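Start | Themen | Neue Fragen | Mitglieder | Suche

Handgreifer: Reichen 105 Aufnahmen für Schraubverschlüsse?
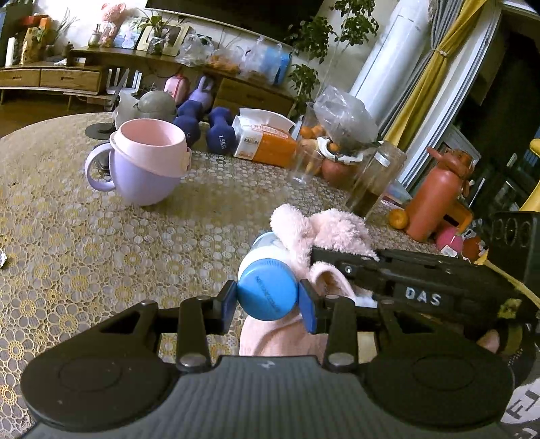 Blaue Fingerpolster am Deckel der kleinen weißen Flasche, zu Hause am runden Tisch.

30. Juni 2026, von Hemant Kaushik

Ich sammle mit dem Handgreifer Beispiele fürs Greifen am Deckel. Bisher 105 Durchgänge, alle auf derselben Spitzendecke. In der Nandden-Gruppe heißt es, das genüge, der Rest sei Augmentierung. Das glaube ich nicht so recht. Muss der Tisch leer sein? Und stört der rosa Plüsch um die Flasche?

Fullico
Nein, nicht abräumen. Becher, Hanteln und Mandarinen dürfen stehen bleiben, nur eben nicht immer an derselben Stelle. Sonst lernt dir das Netz den lila Becher als Wegmarke. Der Plüsch ist mir suspekt: Wenn er in jeder Aufnahme dabei ist, weißt du hinterher nicht, ob es den Deckel sucht oder das Rosa. Mach die Hälfte ohne. Ich hatte im April 2,000 Durchgänge aus einer einzigen Küche, und in der Küche nebenan ging gar nichts. Nimm lieber 7 Tische und 4 Flaschen.

Lavoie
105 reicht. Bei mir lief es.

Fullico
Lief wo? Auf demselben Tisch?

Kontakt | © Imgate Hilfeforum | Nach oben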